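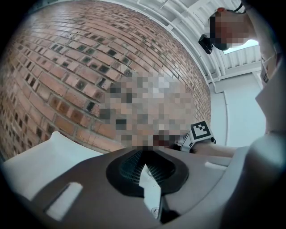 What does Robichaud do?

Robichaud repairs and maintains interior brickwork in older commercial buildings. The work covers repointing, brick replacement, surface cleaning, and the joints where a brick wall meets a newer ceiling or a stud partition.

The company was started by Lorne Gosselin, a bricklayer by trade, and operates from a single shop in Hornham. The shop holds the mortar store, a saw room, and a rack of salvaged brick sorted by shade. Salvaged stock runs from pale salmon to deep rust. Softer, underfired brick is usually paler, and it is kept on separate shelves and not used at floor level or near exterior doors.

Scope of work

Exposed interior brick was often never meant to be seen. Much of it was laid as backing for plaster, with uneven joints and mixed units, and it carries old fixing holes, plugs, and stains from whatever was mounted on it. Before any cleaning starts, a survey sheet is drawn up for each wall. It records joint width, mortar hardness, loose units, open holes, and previous patches in cement mortar.

Holes are filled only where the client asks for it or where they affect the unit. Filling is done with lime mortar tinted with brick dust from the same wall. A test area is left to cure for 4 weeks before the color is approved.

Repointing mortar is mixed softer than the brick. Joints are raked by hand to a depth of at least twice their width. Grinders are not used on vertical joints.

Ceilings and partitions

Where brick runs up to a beamed or ribbed ceiling, the top course is left free of rigid filler. Movement at this line is taken up by a compressible strip and a flexible sealant, painted to match the ceiling if required. White partitions that butt against brick are scribed to the face or finished with a shadow gap. Skylights near a brick wall are checked for leaks first, and no pointing is done below one until the flashing has been passed.

Projects

The largest job to date is the Flarnisier building, with 635 square feet of wall repointed and 105 bricks replaced. The Skando office followed in July, with 68 bricks replaced along a single corridor. Survey sheets for both are kept at the shop and can be read on request.

Visits

The Hornham shop is open to clients on Saturday mornings from 8:30. Loose brick or mortar samples can be left at the counter in a labeled bag. Please write the wall location and the height above floor on the label.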